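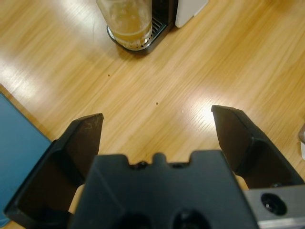 The table top, with the corner of something teal on the left.

Thu 25 March

I have been meaning to write about the table for a while. It is a light honey colour with a long grain, and in daylight you get bands of paler and darker wood running across it. The colour is the reason I bought it. The rest of the room is grey and white and needed something warmer.

It came second-hand from Khattak, the furniture place behind the station, and has been in the house since 2000. I paid £445 for it, which felt like a lot at the time. We have had nine chairs go round it over the years and only four of them are left, but the table itself has needed very little.

I oil it twice a year. For a long time I used Skukier oil, the clear one, until the shop stopped keeping it. Last year I tried Junulard instead. It goes on thicker and takes a full night to dry – the tin says four hours, but I wouldn't put a plate on it before breakfast. The finish is a bit less shiny and I have come to prefer it.

The method is dull. Clear everything off, wipe down with a damp cloth, leave it an hour, then a thin coat with an old T-shirt, always going along the grain. Wipe off what hasn't soaked in after 15 minutes. If you leave it longer it goes sticky and you have to start rubbing it back with wire wool, as I found out the first time.

I don't use a tablecloth. Hot pans go on a trivet and anything messy goes on a mat. One ring from a mug has stayed put through three coats of oil and I have stopped trying to get it out. It is at the end where I sit, so I only have myself to blame.

The next coat is due in April, when the windows can stay open all day. I have about a third of a tin left and might need to order more. If anyone has used the Nitness wax over oil, let me know how it stands up to hot plates. I have only seen it used on shelves.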